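In Defense of the Ugly Blanket
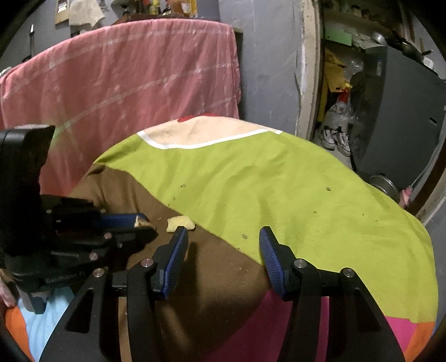

Lime green, brown, peach and a bit of red, all on one bed.

I have a theory that every home should have at least one blanket that matches nothing. I mean a loud one, in colors you would never pick for a wall or a sofa, that stays out on the bed even when company comes over.

I got to thinking about this in January, when I was shopping for bedding and spent a whole evening scrolling. I must have looked at 400 duvet covers and I swear they came in 6 colors, all of them oatmeal. There was oat, there was sand, there was something called fog (fog!). One set from a shop called Gravberg cost more than my first car payment and looked like the inside of an envelope.

Look, I get it. Plain bedding is restful, and it photographs well if you're selling your house. But most of us aren't selling our houses! We're just sleeping in them, and eating toast in them, and I can't figure out why we all decided to live as if a buyer might walk through at any minute.

When I was 14 my aunt let me choose the yarn for a blanket she was making, and I chose orange and purple with a stripe of mustard. She didn't say a word. She made it exactly the way I asked, and it has come along to every apartment I've had since, including the one in Nakport where the heat quit at night and I wore it to the kitchen like a cape. It's a terrible looking thing. I would run back into the building for it.

People tell me color goes out of style, and sure it does, but so does beige. My parents' friends all had beige in the nineties and then spent years tearing it out. At least with a wild blanket you know going in that you're not being tasteful, and you can quit worrying about it.

So buy the one with the big clashing blocks, or dig out the one your family has been hiding in the hall closet. Put it on top, where you'll see it when you walk in. Mine's on the bed right now, and it needs a wash.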